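3.2 House rules for recording

I'll be upfront: our first rulebook was a mess. We wrote it in one long afternoon at the Drolness site, and it ran to 45 rules that I couldn't keep straight myself, let alone ask a new operator to follow. By September 2024 we'd cut it way down, and what's left is the Rurnine protocol we use in the rest of this paper.

The rule I care about most is "leave the room alone." Operators work on whatever bed they've got, with the clothes and bedding already on it (yes, even the loud sheets!). We don't swap in plain covers, and we don't clear a spot first.
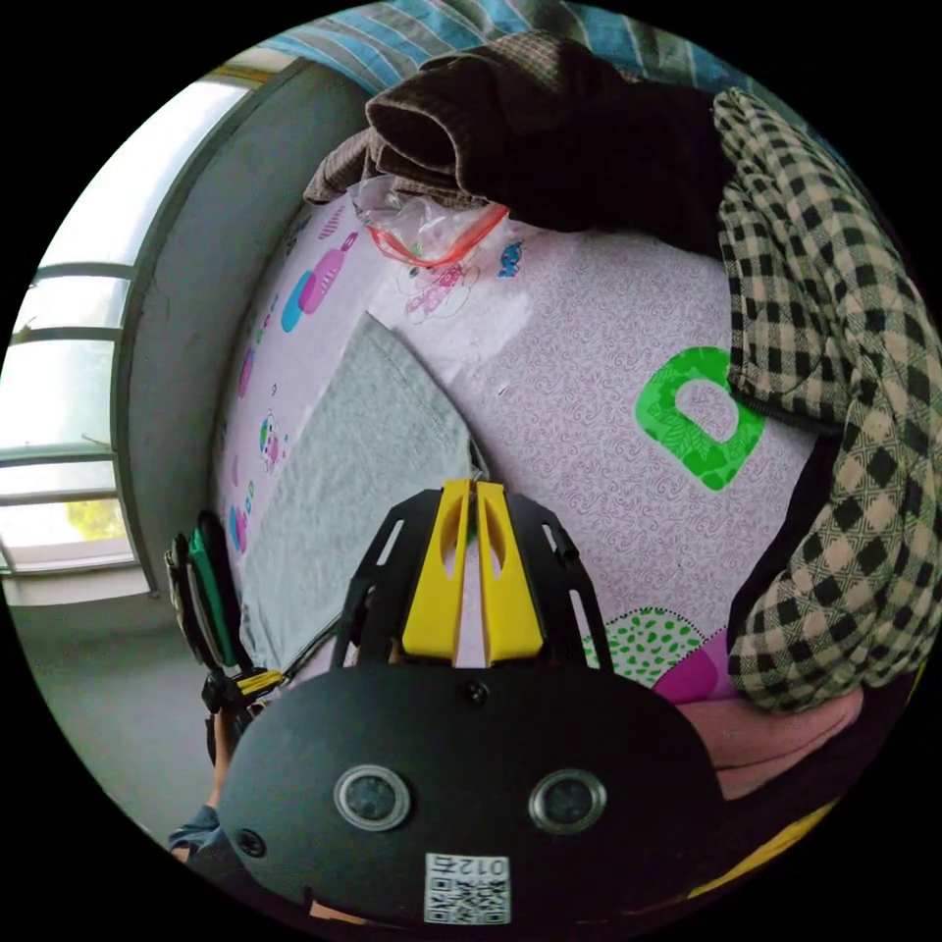

Figure 2. Bedroom recording with two hand-held grippers. A folded light grey towel lies on a patterned pink sheet, with dark brown clothing piled farther up the bed.

The second rule is about the fingertips. Both tips should be in view before the operator touches any cloth, and if they aren't, the take gets redone from the top. I was pretty stubborn about this one, and the Quiroga crew grumbled plenty, but it stayed in.

Third, labels. Every gripper keeps its code sticker on and uncovered, and the operator logs the number in Oso before starting. We threw out 81 takes from the first 900 over missing log entries, and that still stings. Section 3.3 covers how we check the logs.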